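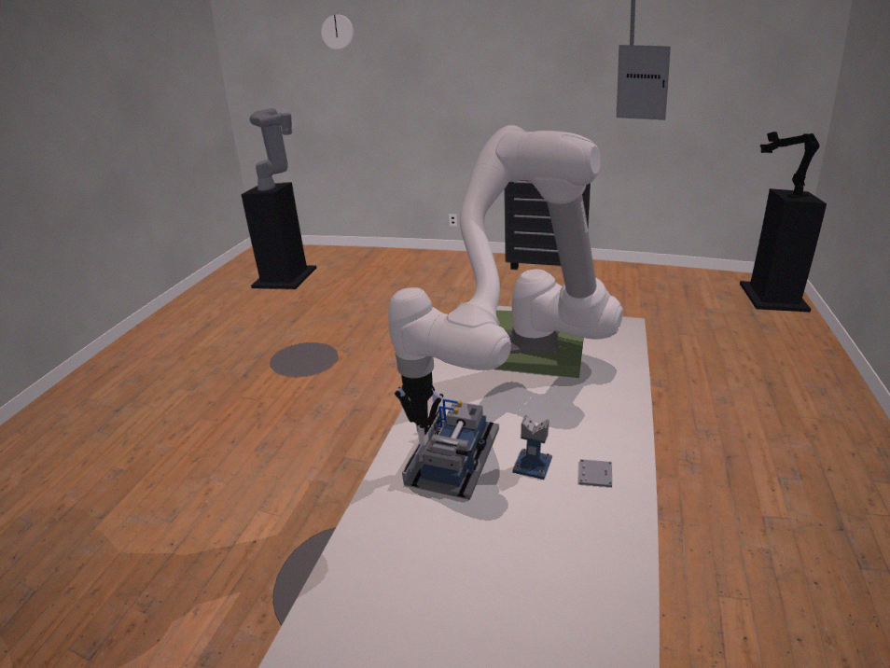

Formont, January

The height was wrong in the record, and the record was mine.

I maintain the profile pages at Prira. A profile page has fixed fields: full name, other names, date of birth, place of birth, height, eye colour, first film, latest film, marital status, estimated fortune. Each field takes one value. Each value takes one source, entered in a second column that readers do not see. The site carries pages for 2,000 film and television performers, and most of the people who visit one stay long enough to read a single line of it and leave.

The performer in this case had been on the site for six years. She had made her name in a river drama called Phan, playing a ferry owner's daughter, and had then done comedies. Her height was given as 171 centimetres. The source column said "agency".

On a Saturday in the first half of the month a message came in through the correction form. The form allows 224 characters. The sender had used nearly all of them. The message said that the height on the page was incorrect, that the correct figure was 168, that the date of birth was also incorrect by a year, and that the sender was in a position to know. It gave no name. The reply address was a string of letters at a free mail service.

The procedure for an unsigned correction is to check it against two outside sources and close it if they disagree with the sender. I checked. Both outside sources gave 171. I looked at where they had got it, and both had got it from us.

I opened the edit history. The agency sheet had been scanned and attached when the page was set up. It was a poor scan, with a fold across the middle, and the last figure of the height fell on the fold. It could be read as a 1. It could also be read as an 8 with one side missing, but then the middle figure would have had to be a 6, and it was plainly a 7. So the sheet itself said 171 or 178. It did not say 168 on any reading.

I wrote back and asked for evidence. Evidence, for our purposes, means a document or a published interview.

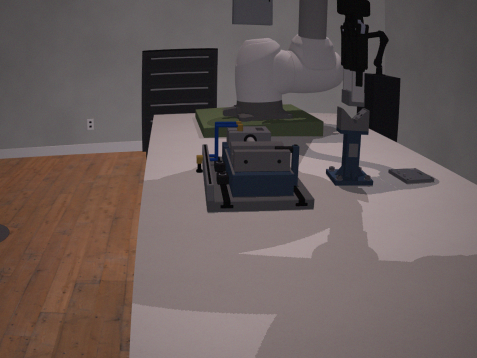
The answer came at ten past four in the morning. It had no greeting. It said that the agency had added height to all its women that year and taken a year off their ages, and that a costume house would have the real measurements if I cared to ask. It named the film and the costume house, which had closed. Its stock had been bought by Sokimport, a firm that deals mainly in used theatre lighting.

I telephoned Sokimport on Monday. They put me through to the warehouse. The fitting cards had come with the stock and were in boxes, filed by production and then by role. A man went away to look and I listened to a fork-lift reversing. When he came back he read me a card for the ferry owner's daughter. Height without shoes, 168. There was a second line, which he read more slowly: hem let down twice, still growing, ask mother about school shoes.

I asked him for the age on the card. He said 17.

The page gave her age at the time of filming as 18. The publicity for the film had given it as 20. I entered neither of these in my notes at first. I asked him to photograph the card and send it, and he said he would when his shift allowed, and it arrived before noon.

A fitting card counts as a document. I changed the height. The change took effect on the page at once and on the search results some hours later. I then opened the date of birth field, and the system asked me to confirm, as it does with that field only.
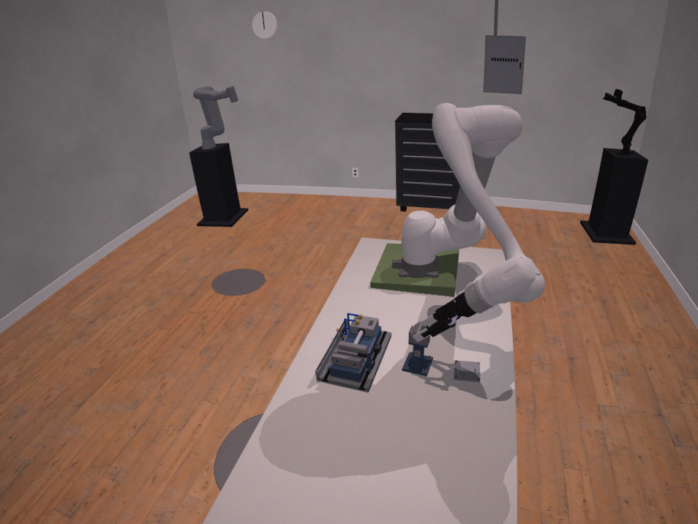 Can a performer change her own page at Prira?

Any change has to come through the correction form, with a document attached, and the same rule holds for the performer as for anyone else.

I had written that answer myself, for the help page, some years before. I read it again while the confirmation box was open.

The card gave an age but no birthday. An age gives a range, and the range here crossed the end of a year. To enter a date I would need a second document, and the person most likely to have one was at the other end of the free mail address. I cancelled the edit and wrote to say that the height had been corrected, that the age was accepted in principle, and that a copy of a birth record or a school certificate would settle it. I gave the usual list of formats. I asked for the sender's relation to the performer, which is an optional field.

Three days passed. The page had more visits than usual in that time, nearly all from one place, a town up the coast from Formont with a ferry landing and a secondary school. They came early in the morning. Each visit lasted a few minutes. The reader went to the height, going by the scroll record, and stayed there.

On the fourth day there was a reply. It contained no attachment. The optional field had been filled in, with the word "mother", and then there was one line of text asking whether the page could also say that she had been good at geography.

There is no field for that. I looked through the template to be certain, and then I put in a request for one, marked low priority, and gave the source as "letter".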